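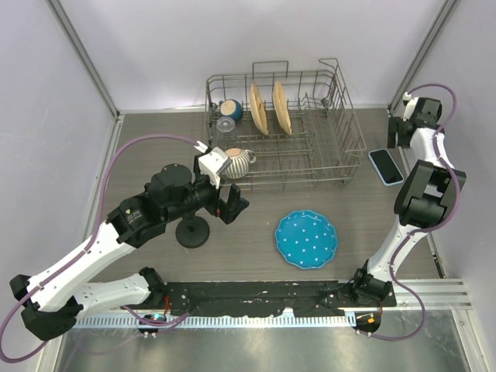 Häufige Fragen zum Abtropfgestell Vesis

Wie räume ich das Gestell am besten ein?
Wir lieben diese Frage, denn mit der richtigen Reihenfolge passt erstaunlich viel hinein! Teller kommen hochkant nach hinten zwischen die hohen Stäbe, kleine Schalen gekippt in die Ecke. Gläser stellt ihr kopfüber davor, so wie den klaren Becher auf dem Foto, und vorne bleibt noch Platz für eine Tasse.

Passen auch große Teller hinein?
Ja, bis 3 cm Randhöhe klappt das wunderbar. Teller mit gewelltem Rand stehen etwas schräger, also lasst daneben einen Zwischenraum frei.

Darf das Gestell in die Spülmaschine?
Gerne, bei 50 Grad und ohne Scheuermittel. Danach kurz abtrocknen – gerade an den Kreuzungspunkten der Stäbe.

Was tun gegen Kalkflecken?
Ein Schuss Essig in warmem Wasser, etwa 8 Minuten einwirken lassen, abspülen, fertig. Der Unterschied ist jedes Mal eine Freude!

Gibt es eine Abtropfschale dazu?
Die Schale Seok passt genau darunter und ist einzeln erhältlich, Artikelnummer 391. Ein gefaltetes Geschirrtuch tut es aber auch.

Wo bekomme ich Ersatzfüße?
Direkt bei Fornitton über das Kontaktformular. Bitte schreibt dazu, ob ihr das Vesis oder das ältere Dostadon habt – die Füße sind verschieden groß.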